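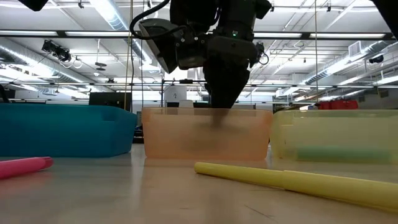
A Long Drive, a Short Parade and a Very Cold Armoury

Print | E-mail this to a friend

I've been meaning to write this up since October, and then the furnace went and the in-laws came and you know how it goes. So pour yourself something warm, because I'm not known for being brief.

Regular readers will remember that I spent a good chunk of my twenties as a reservist, mostly in signals, mostly in the rain. I never deployed anywhere. What I did do was five winter exercises, and I still can't feel the end of my left little toe. So when Liudmyla Sirko wrote to tell me our old armoury was opening its doors for a day, before the unit moves to the new building out by the highway, I said yes before I'd even looked at the weather. I should have looked at the weather!

It's a drive of 147 kilometres from my door, and I left at six in the morning with a thermos and a bag of Timbits on the passenger seat. The radio was full of defence talk the whole way. One fellow wanted more spending in the Arctic, and the next wanted to know where the people were supposed to come from, and I must say I leaned toward the second fellow. You can buy all the snow vehicles you like (and we need them, goodness knows ours spent half their lives on blocks), but somebody has to be willing to give up their weekends to learn to drive the things.

Liudmyla met me at the side door, the one that always stuck. It still sticks. She stayed in long after I left and finished as a warrant officer, and she's kept every bit of that parade square voice, even for asking if you take milk. Her family came over from Kharkiv when she was small, and the last few years have been heavy ones for her. We talked about that for a while, sitting on the old benches with our coats on, and I'll leave it there as it's hers to tell.

The parade was short, mercifully. More than 8 of us from the old signals troop turned up, which did my heart good. Mizanur Bhattacharjee read out the names from the memorial board and got through it beautifully, though I noticed he kept his thumb under each line as he went. He was our quartermaster's clerk once upon a time and he could find you a pair of size thirteen mukluks in a blizzard.

Afterward there was chili, and an awful lot of "whatever happened to". The new place will have proper classrooms and heating that works, and the young corporal who showed me the floor plan was so keen on it that I felt a bit ashamed of having grumbled. Still, I went and stood in the old radio room for two minutes on my own. Same green paint, same draft under the window.

If any of you served there and have photographs from before the roof was redone, Liudmyla is collecting them for an album. Leave me a note in the comments and I'll pass it along to her. She'd especially love anything with the old mess piano in it.

Filed under: Armed Forces, Reserves, Getting Older

This site uses cookies to remember your preferences. By continuing to browse you agree to our use of cookies.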